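Wednesday, late. Notebook, gripper data thread, continued from the Metodton runs.

Read the Piteo writeup again over lunch. The claim is that demonstrations collected with hand-held grippers on the floor of an ordinary room transfer to the arm as well as teleoperated ones do, at a fraction of the hours. I believe the fraction of the hours. The rest I'd like to see done by someone who isn't selling the handles.

What we have so far: policy A was trained on the teleop set, policy B on the hand-held set, same network, same number of demonstrations, same tidy-up task (small loose items from the floor into an open box). 20 trials each on the arm. A finished 16. B finished 17. If you squint that is a win for B, and Kushnir's slide deck will certainly squint. One trial of difference out of 20 tells me nothing. I would have written the same sentence if it had gone the other way, and I'd like it on record that I wrote it before the group meeting.

Second problem is the trials themselves. All of the start layouts came from the same person on the same afternoon. Go through the start photos and the items sit in a loose arc in front of the box nearly every time, with the big things at the back. A policy that learned "sweep from the near side" would look clever on that. I reset 7 layouts myself this morning with things pushed behind the box and under the edge of each other, and B finished fewer than half. Have not run A on those yet. No conclusions until I do -- and the layouts have to be photographed and put back to match, which takes longer than the runs.

Third, the two-handed part. The writeup treats left and right grippers as two clean streams with a shared clock. In our recordings each gripper keeps seeing the other one, and the person's sleeve with it. That gives the network a very easy cue for where the partner hand is, and the arm setup has no hand and no sleeve. Orange puffy jacket is about the loudest cue you could hand to a vision encoder. I have no evidence yet that B uses it. I also have no evidence that it doesn't, and nobody upstream seems to have checked. 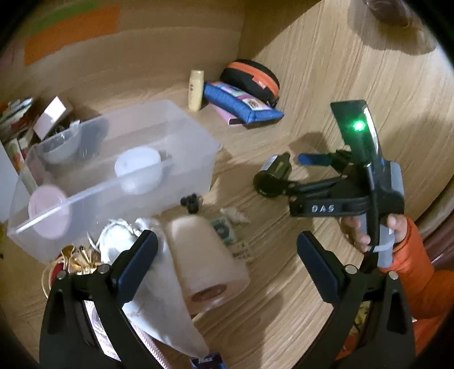
Does masking the operator's hand and sleeve out of the training frames fix the mismatch with the arm?

It removes one cue and adds another. The network stops seeing a sleeve and starts seeing a blank patch that moves exactly the way the sleeve did, so position information still leaks through. Painting the patch over with background texture is better but slow, and on cluttered floors the fill smears the small objects next to the hand. The cheaper test is to train once with masks and once without, then compare on layouts the operator never set up.

So that is the plan, more or less. Order of work:

Run A on the 7 rearranged layouts, same photos, same lighting. If A drops as well, the layout bias is in the task and the comparison with B is off the hook for now.

Retrain B with masks. Retrain B without masks but different seed, otherwise I'll be reading seed noise as a masking effect. We did that in the spring with the drawer task and it cost us a month.

Have a different person collect a small set in a different jacket. Something dull.

Check the clock offset between the two grippers. I clapped the fingers together at the start of each session and the contact shows up a few frames apart on the two sides. The Herkby sync script says the offset is zero. The Herkby sync script also says this for the session where I forgot to switch the second one on.

Soft things are going badly in all versions, by the way. Cloth bags and crumpled bits get pinched, lifted a little and dropped, and the scoring script counts an item as "moved" if it leaves its starting spot. I went back through the video and rescored by hand: in the box or not in the box. The numbers at the top of this entry are the hand-scored ones. The automatic ones were better for both policies, and I have deleted them from the shared sheet so they don't get quoted.

To be fair to the method: collection is fast, the wrist view is good, and people get used to the handles in a few minutes. I'd use it again for rigid objects without much argument. What I won't sign is "as well as teleop" on this much data.

Disk on the recording machine is nearly full again. Raw video from before September can go to cold storage, keep the pose files local. Finger pads need wiping before the next session.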